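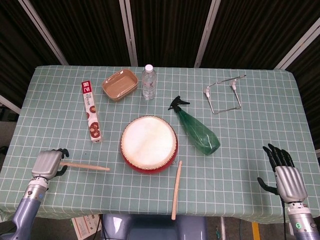

Red hand drum with two light wooden sticks, on a table with a sage-green grid cloth.

Percussion > Hand Drums > Tacked Head > Kermani Small Drum, Red

Print this page | E-mail this page

Kermani Small Drum, Red Shell, with Stick Pair

The Kermani is a small tacked-head drum for table or lap use. It is supplied by Plovasix as a set: one drum, one pair of wooden sticks, one cloth storage bag. The shell is finished in gloss red. The head is natural skin, off-white, and fixed to the shell by a ring of small metal tacks.

Shell

Turned hardwood, sealed inside and lacquered outside in four coats. The red is a tinted lacquer, polished after the final coat. It marks if the drum is dragged across a hard surface. Lift it. A cloth or thin mat under the drum protects the finish and also stops the shell from creeping during play, which it will do on bare varnish or glass.

The bearing edge is rounded by hand. Small differences in radius between drums are normal and do not affect fit, as the head is mounted once and stays with its shell.

Head

Goatskin, scraped and unbleached. Faint gray streaks and mottling are part of the skin and vary from one drum to the next. We do not match heads by color and cannot take requests for a plain one. Streaking has no effect on tone. A raised line or a thin spot does, and skins with either are rejected before mounting.

The skin is soaked, pulled over the edge, tacked and left to dry for 15 days at room temperature before the drum is checked and packed. There is no tuning hardware. Pitch is set by the tension at mounting and moves with humidity: lower in damp air, higher in dry air. A drum that sounds flat on a wet day will normally come back overnight in a heated room. Do not place it on a radiator or in direct sun to speed this up. Rapid drying can pull the skin at the tack holes, and a torn hole cannot be repaired without a new head.

Tacks

Domed steel, plated. Check them by eye twice a year. A tack that has lifted slightly can be pressed home with a flat piece of wood. Do not hammer it. If two or more neighboring tacks have lifted, stop using the drum and send it in for reheading.

Sticks

One pair, light wood, rounded tips, no varnish. Length 200 mm. The tips are left bare so they do not transfer lacquer to the skin. Replace a stick when the tip becomes flat or splintered; a rough tip will cut the head well before it wears through.

Hold the stick loosely, with the thumb on one side and the fingers curled around the other, and let the tip rebound. The drum responds best a little off center. Dead-center strokes are shorter and drier. Strokes close to the rim are thin and bring the stick near the tacks, which will chip the wood. Hand playing is also possible, with the same caution about the rim.

The sticks are round and will roll on a smooth table. If the set is used in a classroom or on a sloping desk, lay them on a cloth or in a shallow tray between pieces.

Specification

Type: single-headed hand drum, fixed pitch
Shell: hardwood, gloss red lacquer
Head: goatskin, off-white, unbleached
Fixing: metal tacks, single ring
Head diameter: 137 mm
Sticks: two, unvarnished, 200 mm
Tuning: none
Use: indoor
Order code: KM-21-R

Placement

A standard table is suitable. Allow clear space on both sides of the drum so that neither stick hand has to reach over other items. Keep food and drink away from the head. Grease leaves a dark spot that does not come out, and sugar attracts insects to the skin in storage. Table covers with a soft hand give a slightly shorter note than bare wood, mostly noticeable on light strokes.

Care

Wipe the shell with a dry cloth. For the head, use a soft dry brush only. No water, wax or spray polish. We have tested the Dustora brush (soft grade) on both surfaces and it leaves no marks. The stiff grade is not suitable for lacquer.

Store the drum in the bag, head up, with nothing resting on it. If it has been in a cold vehicle, let it reach room temperature inside the bag before opening.

Spare parts and reheading

Stick pairs are stocked and can be ordered separately. Heads are not sold loose. Reheading is carried out in our workshop and takes about 21 days, including drying time. The old tacks are discarded and a new ring is fitted. Remove the sticks from the bag before shipping; loose sticks have punctured more heads in transit than any other cause we see.

Questions on reheading should go to Intan Nair in the workshop. State whether the shell is cracked, as this changes the quote.

Related items

Pisto Small Drum — same shell size, synthetic head, for damp rooms and outdoor use. The sticks are interchangeable with the Kermani pair. The Pisto head is glued, so the tack checks given here do not apply to it.

Sheet revised July 4, 2021. Drums shipped before May of that year have a plain steel tack without plating. Wipe these with a dry cloth after use in humid conditions.

Print this page | E-mail this page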